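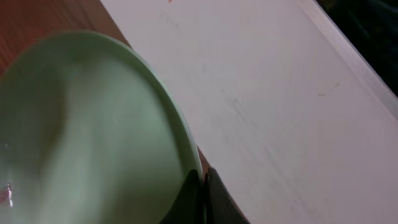

I was asked to write something about the Cokside camp for the newsletter, and the newsletter wanted 300 words, so the rest can go here.

Cokside is an airfield, or it was. The ministry sold half of it off and kept the half with the bunkers. When we heard that the kept half was going to be used again for munitions storage, a group of us from Bolton went up to have a look at the fence. There wasn't much to look at. It was a fence with another fence inside it and a grass strip between the two, mown very short. We asked at the gate what was going on and were given a phone number that rang out.

That was in the spring. By October there was a camp on the verge opposite the main gate, with between six and a dozen people sleeping there and a good many more coming for the day. I did 40 nights in all, though not in one go. I have a job and a bad hip and I went home when either of them needed me to.

People ask what you do all day at a peace camp. You keep the fire in, you fetch water from the farm, and you write down vehicles. We logged everything that went through the gate, with the time, the direction and whether it was covered. By the end the log had 1,932 entries. Most of them are delivery vans and staff cars and one is a horsebox. Danica Hrnčiar, who started the log and ruled every page of it by hand, has typed the whole thing up and sent it to our MP and to the county council. The council wrote back to say that traffic on the access road is not a matter for them. The MP has not replied.

We blocked the gate once. I want to set down how that went, as there has been some argument about it since. The plan was to sit in the road from six in the morning until we were moved. Eleven of us sat down. The police were there before us, which I put down to our having discussed it in a pub. They were polite. A sergeant explained which law we were breaking and asked each of us in turn if we understood. Four people said they would not move and were carried. I moved when I was told to, and I have been asked more than once why I did. My answer is that I had said beforehand I would, and the people who were going to be arrested needed somebody at the station afterwards with a car.

The four were charged with obstruction of the highway. Two pleaded guilty and two didn't. The fines and costs for all four came to £800, and we raised it in just under a fortnight, mostly in fivers. I would like to thank the Friends' meeting, who let us have their room for nothing, and the woman who put in fifty pounds and wouldn't leave her name.

Now the argument. Some in the group feel the blockade lost us support in the village, and that before it we were getting people stopping with cake and wood. I think that's partly true. Fewer cars stopped afterwards. But the two public meetings came after the blockade too, and the second was the best attended thing we've done. A man stood up who had worked at the base in the eighties, loading and unloading. He said nobody had ever told him what was in the crates and he had never asked, and he wished now that he had. He sat down again quite quickly. I don't think he would have come if we had only been handing out leaflets.

The petition stands at 800 names on paper — I don't know about the online one, ask Jullach. He also has the spare keys for the trailer and the big kettle, in case anyone is looking for them.

I have been reading the planning documents, such as they are. The word 'storage' is in there a great deal and the word 'weapons' isn't in there at all. The safety distances have been redrawn and now take in the bridleway, so it will be closed, first for a trial period and then presumably for good. An objection to closing a footpath is something the inspector has to answer. An objection to bombs apparently isn't. So we're objecting about the bridleway, and if that sounds roundabout, it is.

Mota is coming down next month to talk about how their group handled the same sort of inquiry. They lost theirs, but it took the other side three years to win it, and a good deal came out in evidence that had been refused to them in writing. I think that is worth hearing about, and I'd rather hear it before we send our statement in than after.

The camp itself is packed up for the winter. The pallets are stacked behind the hedge with the farmer's permission, and the banner is in my garage, where it is drying over the freezer. Two of the grommets have gone. If you have an eyelet tool, I'd be glad of the loan of it.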